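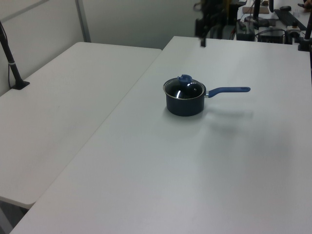
Review: Fevari 1.5-quart saucepan with glass lid, as a manipulation test object

Our club runs a pick-and-place project for the student league, and the August rules added a kitchen category. Teams must lift a lid, set it down, move the pan by its handle and put the lid back. The rules do not name a pan. They give a maximum weight and say the handle must be a single side handle. We bought the Fevari and have used it through the spring term.

This review covers the pan as a thing for a robot to handle. I have not cooked in it.

Lid

The lid is clear glass with a metal rim and a blue plastic knob. The knob is the best part of the purchase. It is rounded and slightly irregular, wide enough for our two-finger gripper to close on from above with some error in position. The Pasaribu pan we used last year had a flat loop of wire, and the fingers had to line up with it to within a few millimeters.

The glass is a problem for the depth camera. It returns holes and stray points, mostly where the overhead lights reflect. We stopped trying to fit the lid surface and now locate the knob by color, then take the height from a fixed offset. That works as long as the pan stands flat on the table. The rim also throws a highlight that moves when the pan turns, and our first edge detector followed the highlight.

Handle

Long, blue, flattened at the grip, with a hanging hole near the end. A short metal bracket joins it to the pot. The color separates well from a white table and from the dark body, so segmentation needs very little tuning. The flat section gives the finger pads a good contact area if the gripper comes in from the side. From above, the grip is too wide for our finger opening, and we had to rotate the wrist. Teams with a larger gripper will not notice.

With the lid on and the pan empty, the weight sits well away from the grip. Held near the rounded tip, the pan droops and the lid slides. Held close to the bracket, it stays level enough to carry. Our grasp point is now fixed near the bracket end.

Body

Deep and cylindrical, with a dark nonstick finish. It has a slight gloss, less trouble than the lid. The finish marks easily. Ours has a ring of fine scratches from missed grasps with bare aluminum fingers, and rubber pads stopped it from getting worse.

Results

We logged 119 lid lifts with the final settings. Of these, 97 ended with the lid placed inside the target circle. Most of the failures were knob slips, and four were software stops unrelated to the pan. Putting the lid back is harder and we do not have enough runs to give a rate. The rim needs to seat evenly, and a small tilt leaves it resting on one side.

Darmawan Sopacua, who wrote our grasp planner, prefers the Vunley pan for practice on account of its steel lid. It is easier to see and it survives drops. I agree for the first weeks of a project. For the kitchen category itself I would train on glass.

Buy a spare lid if the shop sells them separately. Detero did not when we ordered, and we paid for a second full set.

Rating: 4 out of 5.

Posted March 30, 2022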